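# Keeping a Room Cool With Curtains, Blinds and Patience

Project report by Carter Paquette

I should say at the start that this project came out of complaining. My apartment on the top floor of the Mavell building gets the sun from a little after lunch until evening, and in late August it becomes the kind of place where butter gives up. My aunt, who grew up in a hot town and has strong feelings on the matter, told me on the phone that I was doing everything wrong with my windows. I was opening them when I should have been closing them, and I had the curtains pulled back in the middle of the afternoon so I could enjoy the view. When our instructor asked for a topic that began with a question from our own lives, I had one ready.

The question, in the form it was approved, was this: in an upper-floor room with no air conditioning, how much difference can a person make with only the window coverings and the times of day they open and shut the window?

## Background

I read a good deal before I started, probably more than I needed to, and I'll try to keep this part short. Sunlight passes through ordinary window glass very easily. It lands on the floor, the bed, the desk, and those things warm up and give their heat back to the room. The heat they give off doesn't pass back out through the glass nearly as well as the light came in, and so the room collects it all afternoon. A greenhouse does the same thing on purpose.

A curtain stops some of that light before it reaches the floor, but the curtain itself is already inside the glass. A dark one soaks the sun up and turns into a sort of lazy radiator. A pale one sends part of the light back out the way it came. A sheer one lets a lot through, whatever its color, and that's the trade people make for being able to read at their desk without a lamp on. Shutters and awnings on the outside beat all of these, according to everything I read, and I had to leave them out entirely because my lease is very clear about the outside of the building.

The other half of the subject is air. When the air outdoors is cooler than the air indoors, an open window helps you. When it's warmer, an open window is bringing heat in, even if the breeze feels nice on your face. I had never thought about those as two separate questions before, and I suspect a lot of people haven't.

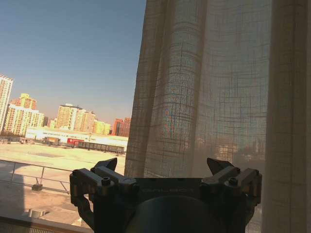 *Photo: C. Paquette, project files*

Linen came up again and again when I asked classmates what they had hanging at home. It's popular for good reasons. It moves in a breeze, it softens the glare, and it looks nice even when it's wrinkled, which in my experience is always. My own set is a cheap one from the Gosselin store and I bought it for the look of the thing. I mention this because I went into the project secretly hoping linen would win.

## What I compared

I settled on five arrangements and kept each one for a full day before changing to the next:

- Bare window, closed
- Sheer linen curtain, window closed
- Sheer linen curtain, window open all day
- White roller blind pulled all the way down, window closed
- White roller blind down and window closed in the day, then everything opened up after sunset

The last one is what my aunt has been telling people to do for as long as I've known her, so in my notebook it's labeled "Aunt's way," and I never got around to giving it a more scientific name.

For the measuring I used 2 thermometers, both the Dateo kind with the little gray screen that you can find in the housewares aisle. One sat on the bookshelf across from the window, at the height of a seated person's head. The other was outside in the shade of the stairwell landing, tied to the railing with string. I checked them against each other first by leaving them side by side in the refrigerator overnight, and they agreed well enough that I stopped worrying.

I took readings in the morning before class, at noon when I could get home, at four o'clock, and again before bed. I also kept a written note at each reading of how the room felt, in plain words. Our instructor encouraged this, and I'm glad, because I found the words easier to go back to than the numbers.

## The room

The room has a floor area I won't bother you with and one large window, plus a smaller one in the kitchen that only opens partway. The walls are white. The bed is against the inside wall, and the desk is unfortunately right where the sun lands. There's a rug, which I rolled up after the first day when I noticed how warm it was to walk on, and then unrolled again because it occurred to me that I had just changed my experiment. I did the first day over.

I kept the door to the hall closed for all of it, I didn't use the oven, and I turned my computer off when I went out. My roommate, to whom I owe a very large pizza, agreed to shower in the mornings only.

## What happened

The bare window was as bad as I expected. By four o'clock the desk was too warm to rest my arms on comfortably, and the room went on being stuffy long after dark. My note before bed says only "no."

The closed window with the sheer linen was better, but less than I'd hoped. The desk was pleasanter because the glare was gone, and I did a whole evening of reading there. The thermometer on the bookshelf was not so impressed. It came in below the bare-window day by a small amount, and the day itself was slightly cooler outdoors, so I can't give the curtain much of the credit.

Linen with the window open was the odd one. In the morning it was lovely. By the middle of the afternoon the outdoor thermometer had passed the indoor one, and from then on I was simply inviting the weather in. And yet my notes for that afternoon say the room felt fine, because there was air moving across my neck. I think this is the most interesting thing I found. Feeling cooler and having a cooler room are different things, and for a person who is home all day the first may matter more than the second.

The white roller blind made the room dim and a little gloomy, like being home sick from school, and it held the temperature down noticeably better than the linen did. I didn't enjoy it. I'd come in at noon and turn on a lamp, and it felt silly to have a lamp on at noon in August.

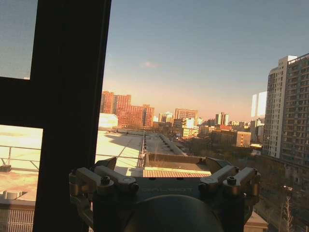

Then there's Aunt's way, which did the best of the lot, and I called her that Thursday to tell her so (she was gracious for a few seconds). The daytime hours went much as they had with the blind alone. The difference came at night. With the big window and the kitchen window both open after sunset, the room let go of its heat in a way it hadn't on any other evening, and it started the next morning fresh. That head start carried well into the afternoon. I kept the routine going after the project was officially finished, and I'm still doing it.

## A word about rooftops

Something I didn't plan to write about but ended up reading about for most of a weekend is what lies outside the window. Pale roofs have a good name in hot places because they reflect sunlight and stay cooler to the touch than dark ones, and the rooms beneath them are more comfortable for it. A neighbor who looks down on a pale roof, though, may be getting some of that light bounced up at the ceiling. I have no idea how much this matters in practice. If I had another month I'd try to find out, perhaps by comparing two apartments in the same building at different heights.

A student in the year ahead of me did a project on roof coatings using a paint sample called Vemelska White on scrap boards, and she kindly let me read it. Her painted boards stayed cool enough to put a hand on and her tar-colored ones did not. I'd recommend her report to anyone who wants the other side of this topic.

## Cost

I spent as little as I could. The linen I already had. The roller blind, the string, the thermometers and a replacement bracket (I broke the first one while standing on a chair, and that's all I'll say) came to roughly 780 pesos all together. The opening and closing of windows is free, although you do have to be home for it, or have a patient roommate.

## Problems and things I would change

The weather was different every day, and I had no second room to run alongside the first. This is the biggest weakness by far. One hazy day would have spoiled the comparison, and though I had clear skies for nearly all of it, "nearly" is doing some work there. A better version would use two matching rooms on the same days, with the coverings swapped between them halfway through.

I missed one noon reading because of a lab that ran over. I left the space blank in the table.

I also only tested one fabric. People have told me that a heavier, lined linen behaves more like the blind, and that hanging the sheer and the blind together gives you most of the benefit of both, with the blind down in the worst hours and the linen for the rest. That's how my window is set up now. I haven't measured it, so I'll leave it as something that's pleasant to live with.

## Thanks

To my roommate, for the showers. To my instructor, for letting me write "no" in a data table. And to my aunt, who has asked for a printed copy and wants it in large type.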